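Mixing plates with Sachiko Yokoyama

I've owned the same white dinner set since college, so I came to Sachiko Yokoyama with a confession ready. She laughed and poured me tea. "White is fine!" she said. "White is just where people stop."

She has been setting tables for Preltier for seven years, mostly for small dinners, and her thing right now is color that doesn't match (green next to orange, with a quiet bowl in between to calm everybody down). I asked if she starts from a plan. "I start from the loudest plate," she told me. "Then I look for something pale, mint or cream, and I push it all around until I stop fussing."
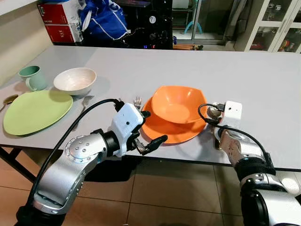
Asuka Hattori thinks the orange should be saved for fall, and that a June table wants nothing stronger than the mint. Sachiko had heard this before. "Asuka and I have been arguing about orange for three years," she said, very cheerfully. "I eat soup in June too."

We got onto bowls after that. She likes one with corners, sitting on a round plate of the same color, and plain silver forks with it. I wondered if stacking was a bit showy for a Tuesday-night kind of supper. "It saves me a trip to the cupboard," she said, and I've done it at home twice now. 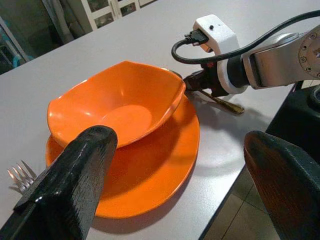
Where she shops

Secondhand, nearly always. Her favorite plates came out of a box in Dostemham, and she still checks the same shop whenever she's over that way.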